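Phuthong Setlists – read me first

I'm Saranya Menon and I've been going to the Loltstead folk and string band weekend for longer than my knees would like. These are the setlists I scribbled down in the tents, typed up so other people can learn the tunes (or argue with me about the keys). Last tidied 03/09/2022.

What you get: 147 songs and tunes across 96 sets, all in setlists.csv. Columns are year, stage, act, title, key and notes. Stage is either Plerkier (the big tent) or Brutgate (the one by the sheep shed). If I missed the key I left it blank.

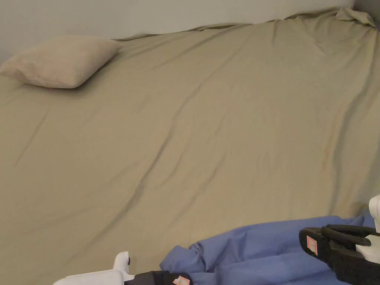 Titles are spelled the way the band said them, so the same tune can turn up under two names. I've merged the ones I was sure of and put "same as?" in the notes column for the rest. Medleys get one row per tune, in playing order – please don't sort them by title and send them back to me!

Anything before 2000 comes from my old notebooks and the handwriting is shocking, so treat those rows with care. There are no recordings or lyrics in the folder, only names and keys.

Free to use for jams, lessons or your own programme notes. Corrections are very welcome, and I'll add the next lot in October.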